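Section 4 - Clearing the bed and the floor (bedroom)

Read all of this before you touch anything. Takes less time than redoing it. Applies to the two-bed room only, see Section 6 for the kitchen.

4.1 Before you start

You need:
- one lined bin, the big round one
- Plusgate bags, medium, the roll is in the hall closet
- a flat tray for the keep pile
- marker and tape

Curtain stays drawn, light comes through it fine. Wardrobe stays shut until step 9. If Sirkka Harju has left a list on the wardrobe door, her list beats this one.

CAUTION: do not pull the sheet off with things still on it. Small stuff ends up down the side of the bed and then we are all on our knees.

4.2 The bed

1. Start with the bed that has the floral sheet. Other bed comes later, leave the pillows and toys on it alone for now.

2. Snack bags and wrappers first. Check each one with your hand, flat, dont shake it. Crumbs.

3. Foil wrapping goes in a pile of its own. Pull out any plush that got mixed in with it - plush is never trash, whatever state it's in. Keep tray.

4. Cartons. Open the top, look inside, then fold flat. A carton with anything in it goes to the tray standing up.
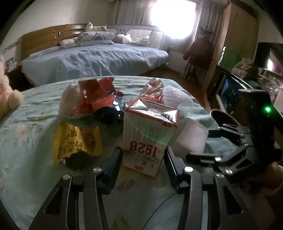
5. Plastic bags last. Look in every one, then squash it and put it inside another one. If a bag is clean and has no holes, fold it and keep it.

6. Loose paper and flat boxes: ask Elli Heiskanen. She decides, you don't. Anything with handwriting on it is kept, no exceptions.

Note: bears and other big soft toys get moved to the foot of the bed, not the floor. Floor is for step 10 onward.

4.3 The second bed

7. Nothing gets thrown out from this one. Straighten the bedspread, put the toys in a row against the pillow, check the bed rail is up and locked.

8. Nightstand: wipe round the picture frame, dont lay it down flat.

9. Coats go in the wardrobe. The green storage box takes out-of-season things, and the lid has to close. If the lid wont close, take something out. Do not sit on it.

4.4 The floor and the bin

10. Bring the bin to the bed, not the trash to the bin. Set it close enough that you can drop things straight in.

11. One thing at a time. Hold it over the bin, look at both sides, then let go.

12. Bubble sheet, silver or clear: keep if it's bigger than a dinner plate. Roll it, tape it, hall closet.

13. Torn strips and scraps off the floor by hand. Broom comes after.

CAUTION: no liquids in the bin. The Prirker liners split at the seam and you will be mopping. 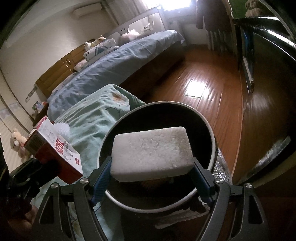
14. Foam, blocks and odd lumps of packing get sorted by condition, and people keep asking me where the line is so I'm writing it down. Clean and whole means it goes back in the packing box. Dented or stained means out. A pale block with a rough top and a grayish-brown patch toward one end is out, even if the side looks smooth. Check the whole thing before you decide, they can look perfect from one side. If you realy can't tell, tray.

15. Boxes lying tilted against the bedding: lift them, don't slide. They drag the cloth down with them.

16. Fold up any cloth hanging down by the bin so it can't fall in. We have lost a pillowcase that way.

17. Bin gets emptied when it's three quarters full. Tie the liner, new liner in, carry on.

4.5 Finishing

18. Sheet off the floral bed, shake outside, wash at 97 degrees F. Not hotter, the green goes gray.

19. Tray: walk it over to Iida Saarela. She signs for it. No signature, you still have the tray.

20. Write the room up in the book - start time, bags out, anything broken.

Problems

Liner slips into the bin: too small, you picked up the short roll. Use the Clisedberg ones, part 699.

Tray is full before step 7: get a second tray. Do not stack.

Thrown out something by mistake: tell Pirjo Riihimäki right away, bags sit by the back door until evening so it can be got back.

Changes in this version: steps 14 and 16 added, old step 12 removed. I.K., 5 Dec 2020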